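Paltovell House
Event Venue Safety Checklist with Inspector's Comments
Wedding and private function season, pre-opening inspection, July

Premises inspected: Paltovell House, including the Orangery, the Long Room, the Voyle Courtyard, the bridal suite and the lower lawn
Inspected by: Angelica Fajardo, Venue Safety Officer
Accompanied by: Duty Manager
Start of inspection: 8.40 am

Ratings used: Satisfactory (S), Action Required (A), Not Applicable (N/A). Items marked A must be closed before the next booked function unless the comment gives a different deadline. The completed checklist is kept in the events office, with a copy supplied to the hirer's coordinator on request.

Section 1. Capacity and layout

1.1 Maximum numbers displayed at each public entrance: S
The Long Room is licensed for 180 persons seated. The notice has been moved from behind the cloakroom door to the main entrance, as requested at the previous inspection.

1.2 Floor plans match the furniture as laid out: A
The plan for evening receptions shows the bar on the north wall. It is now set up beside the garden doors. Either the plan or the bar must be changed. Until this is settled, hirers should not be sent the existing plan.

1.3 Gangways between tables kept clear: S
Round tables were laid for inspection in the standard wedding pattern. Coordinators are reminded that additional tables for gifts, cakes or photograph booths are to be agreed in advance and may not be placed in a gangway.

1.4 Ceremony seating secured in rows: S
Chairs in the Orangery are linked in groups. The spare linking clips are in the store cupboard.

Section 2. Means of escape

2.1 Exit doors open freely and without a key: A
The left-hand leaf of the Orangery garden doors sticks at the foot and needed a firm push. The joiner is to attend. The right-hand leaf opens properly.

2.2 Exit signs lit and visible from all parts of the room: S
Drapes were in place in the Long Room at the time of inspection and did not cover any sign. Decorators must not hang fabric, balloons or floral arches across a sign or a door.

2.3 Emergency lighting tested: S
Monthly test recorded in the log.

2.4 Assembly point marked: S
The sign on the lower lawn is legible. The hedge beside it should be trimmed again before the end of the season. Marquee suppliers are to be told that guy ropes may not cross the route to the assembly point.

2.5 Arrangements for guests who need help to leave: A
The written procedure covers the ground floor only. The bridal suite is on the first floor and must be included. Duty Manager to revise.

Section 3. Fire precautions

3.1 Extinguishers in position and in date: S
All were found on their brackets. The unit in the courtyard passage had a broken tamper seal, which was replaced during the visit.

3.2 Naked flames controlled: A
Two candle holders in the decoration store have no glass surround. They are not to be offered to hirers. The house rule remains that all candles must be enclosed and that none may be placed on window sills or on the stairs.

3.3 Fireworks, sky lanterns and indoor sparklers: N/A
Not permitted at Paltovell House. The wording in the hire agreement is clear and needs no change.

3.4 Kitchen suppression system serviced: S
Serviced by Warnico. Certificate seen.

Section 4. Electrical and entertainment equipment

4.1 Fixed installation certificate in date: S

4.2 Portable equipment belonging to the venue tested: A
One of the extension leads used for the fairy lights had no test label. It has been withdrawn.

4.3 Equipment brought in by bands and disc jockeys: S
Proof of testing was on file for every performer booked in the coming month. Performers who arrive without proof will not be allowed to connect to the house supply.

4.4 Sound limiter working: S
The limiter cut the supply at the set level when tested. Staff on evening duty should know how to reset it.

4.5 Cables across walkways covered: S
Rubber cable covers are available in sufficient lengths for the Long Room and the terrace.

Section 5. Floors, steps and outdoor surfaces

5.1 Floors level, sound and free from trip hazards: S
Every public room was walked in ordinary shoes and again with a loaded serving trolley. Joins between different floor finishes are to be checked at each weekly inspection as well as at the start of the season.
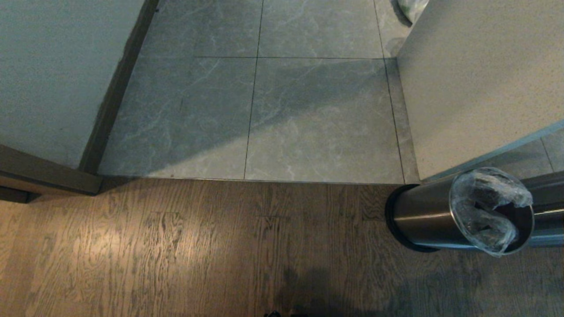

5.2 Dance floor panels locked together: S
The portable floor supplied by Stostitano was laid in the Long Room for this inspection. All edging strips were fitted. Staff must check the edging again after the first hour of dancing and whenever the floor has been moved.

5.3 Spillages dealt with promptly: S
Mops and warning signs are kept beside the bar and in the service corridor. The evening team leader is responsible for checking both points before guests arrive.

5.4 Handrails firm: A
The lower fixing on the courtyard steps has worked loose. It must be refixed before the next function. The steps are to be closed and guests directed to the ramp until the repair has been signed off.

5.5 Paths and car park lit after dark: A
One bollard light on the path to the lower car park is not working. A replacement has been ordered at a cost of £515, fitting included. A temporary light is to be used in the meantime.

5.6 Gravel and paving in good order: S
The gravel in the Voyle Courtyard has been raked and topped up. Hirers should be advised in writing that narrow heels are difficult on this surface.

Section 6. Marquee and temporary structures

6.1 Supplier's completion certificate received: S

6.2 Wind limit agreed and understood: A
The supplier's limit is stated in the certificate but does not appear in the Duty Manager's folder. A copy is to be placed there. The decision to clear the marquee rests with the Duty Manager and may not be delayed at the request of the wedding party.

6.3 Heaters and fuel stored correctly: S
Cylinders are in the outside cage, upright and locked.

Section 7. First aid and welfare

7.1 First aid boxes complete: S
Restocked last month. Plasters in the bridal suite box were running low and have been added to.

7.2 Trained first aider on duty at every function: S
The rota was seen for all bookings up to the end of the season.

7.3 Accident book up to date: S
Entries were read back to the previous inspection. They raise no matter which is not already covered in this checklist.

7.4 Drinking water freely available: S
For outdoor ceremonies in warm weather, water is to be set out at least 15 minutes before guests are seated.

Summary of costs

Works arising from this inspection are estimated at £2,820 in total. The figure includes the bollard light, the joinery to the Orangery doors and the handrail repair. It does not include replacement candle holders, which will be bought from the ordinary decorations budget.

Follow-up

The Duty Manager is to confirm in writing when each item marked A has been closed, giving the item number and the name of the person who carried out the work. Items 2.1, 2.5 and 5.4 will be inspected again in person. The remainder may be closed on receipt of a photograph or an invoice.

Signed: Angelica Fajardo, Venue Safety Officer
Copy to: Duty Manager; Events Office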